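**Ticket 141: dull patches on the marble floor, ground floor hall**
Opened by: Lorraine Rewi, Kornwood
Passed to: Rasa Lill, floor care
Status: open

Hello Rasa, and thank you so much for ringing back, I know you've had a busy time of it. I promised I'd write everything down properly, so do forgive me if I go on a bit!

The trouble started after we changed over to the Humer stone soap in June. Before that the floor was mopped with plain warm water and hardly anything else, and it came up lovely. Now there are cloudy patches by the lift and along the wall with the coat hooks, and they feel very slightly tacky underfoot (I took my shoes off to check, which amused Rimantas no end). I've tried a second rinse, a dry microfibre cloth and leaving it overnight with the windows open. The rinse helped a little by the lift, but by the next morning the cloudiness was back. 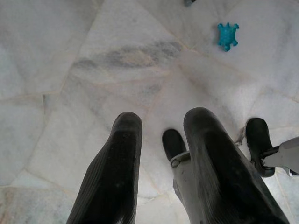 The marble was laid by Priedītis when the hall was done up, and Ojārs Lūse thinks it had a sealer put on at the time, though he can't find the paperwork. It's the light grey and white sort, so anything left behind on it tends to show once the sun gets round. Could you tell me whether the soap might be sitting on top of an old sealer, and whether it's safe to strip it?

**28/09/2019, reply from Rasa Lill**

Hello Lorraine, no need to apologise, it's all useful. It does sound like soap build-up to me. Please stop using the soap for now and try a small patch by the coat hooks first: a capful of neutral cleaner in 10 litres of warm water, a well wrung mop, then two rinses with clean water. No vinegar, please, even a splash, as it can etch marble. If the patch still feels tacky the next day, let me know and I'll bring the machine and a soft white pad over.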